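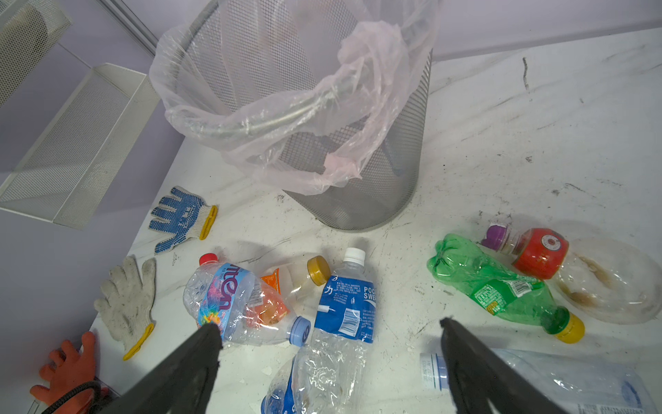
Why does the arm stop in the middle of a bottle job and report a collision when it has not hit anything?

In our case the cable at the wrist was pulling on the force sensor, and the controller took this pull for a contact.

I write the longer story below, as it was asked on the list and maybe somebody has the same fault at the moment.

Earlier on this list, the Cuvwood group wrote:

> We have the protective stop again on the Pesuvero arm, always when
> it reaches low over the table to take a bottle. The log gives code
> 1035 and nothing else. We changed the speed and the payload, no
> difference. Did any of you at Bisholm see this? And is it safe to
> raise the force limit so we can finish the runs?

To the second question first. Please do not raise the limit. We did it for one afternoon in August, from 30 to 69 newtons, and I am not proud of it. The stops went away, so we believed it was solved. Then the arm came down on a bottle cap at a bad angle and kept pushing until one finger pad was torn from its screws. No person was near, but two of us had been reaching over the same table a few minutes before to put the bottles back.

Now the first question. We also have code 1035, and we also blamed the payload. What helped was to plot the raw force with the gripper open and empty, and to move the wrist slowly by hand through the poses of the job. Crushed bottles lie flat, so the arm must go very low and turn the wrist far to get one finger on each side. In our setup the cable became tight near the end of this turn and the force went up, with nothing between the fingers. With round, full bottles the wrist turned less and we never saw it.

We did these things:

- Gave the cable a longer loop and moved the first clip up to the forearm.
- Put the force limit back to 30.
- Limited the wrist turn in software, so that the planner takes the bottle from the other side.
- Zeroed the sensor in the pose above the table. Before, we did this only in the parked pose.

After this we made 1721 picks and had four stops. I looked at each of them and they were real contacts: three times the finger pressed on a cap, and once it caught the rim of the waste basket while letting the bottle go. I am happy with those stops, the arm should stop there.

One thing is still open for us. A thin bag folded over the rim of a basket can catch on a fingertip, and the force is so small that the sensor does not notice. Once the arm pulled the whole basket around 30 centimetres before somebody pressed the button. We now open the fingers higher above the rim, but some bottles then miss the basket and roll away. If the Danladi people have a better release height for wire mesh baskets, I would be glad to read it.

Also check your table before a run. Loose gloves should be far from the cable, and old crumbs and grit are bad for the finger pads – ours lost their grip much sooner on a dirty surface.

I can send the plot of the wrist force to anybody who wants it. It is too large for the list.

Regards from Bisholm

2 replies | 0 shares
Print this message | E-mail this message
Contact the list owner | Copyright remains with the authors of the messages | Back to top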